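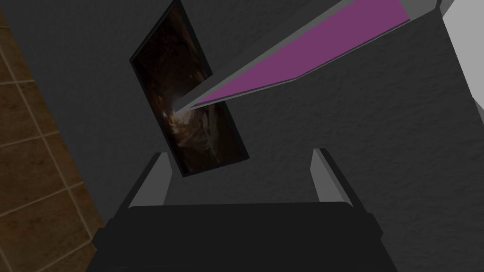

Computer render: open gripper, dark body with two light grey fingers

About Cludow

Cludow keeps score and ball-by-ball records for amateur and semi-professional cricket. We supply scorers, maintain a results database and produce match reports for leagues that do not have the staff to do this work themselves. The company was set up in March by two former league scorers and a database engineer, and at present it serves 28 clubs across three competitions.

What we do

Our main service is match scoring. A Cludow scorer attends the ground, records each delivery and agrees the totals with the umpires at every interval. The record for a delivery holds the bowler, the batter on strike, the runs, any extras, and the method of dismissal where there is one. Where a league pays for the extended record, we also log the end bowled from and the area of the field the ball was hit to.

Records are entered in Tostel, our own scoring software. Tostel runs on a tablet and does not need a connection during play. Data is held on the device and sent to the main database when a signal is available, normally at tea or after the close. A paper book is kept alongside it at all fixtures. If the two disagree, the paper book is taken as correct until the scorer and umpires have resolved the difference.

The second service is the archive. Many clubs hold scorebooks going back decades, often in poor condition. We copy the pages, key in the scorecards and check each innings for balance: batting runs plus extras must equal the total, and bowling figures must account for every run charged to the bowler. Innings that do not balance are entered as found and marked. We do not correct old books by guesswork. The archive passed 1,000 scorecards on 9 December 2018.

Leagues we work with

The Tijani League was our first customer and takes the full service, including the extended record. The Clorneck Sunday Competition uses match scoring only. A third league takes results and tables, with the scoring done by its own clubs and sent to us in the Tostel format.

Averages and tables

Averages are recalculated overnight. A batter needs three completed innings to appear in the batting list. Bowlers are ranked by average, with strike rate used to separate ties. Abandoned matches count towards individual figures if a ball has been bowled, but league points follow the rules of each competition - we apply these as written and do not rule on disputes.

Scorers

There are 22 scorers on our list. All have passed a written paper on the Laws and have scored a full match under supervision. Scorers are paid per fixture, with travel paid separately. New scorers are taken on before the start of each season, and previous experience with a paper book is required.

Corrections

Players who think a figure is wrong should first raise it with their club secretary. Clubs can then submit a correction through their Tostel account, giving the fixture, the innings and the over. Changes to a result need the agreement of both clubs. Changes to individual figures need the agreement of the scorer on the day.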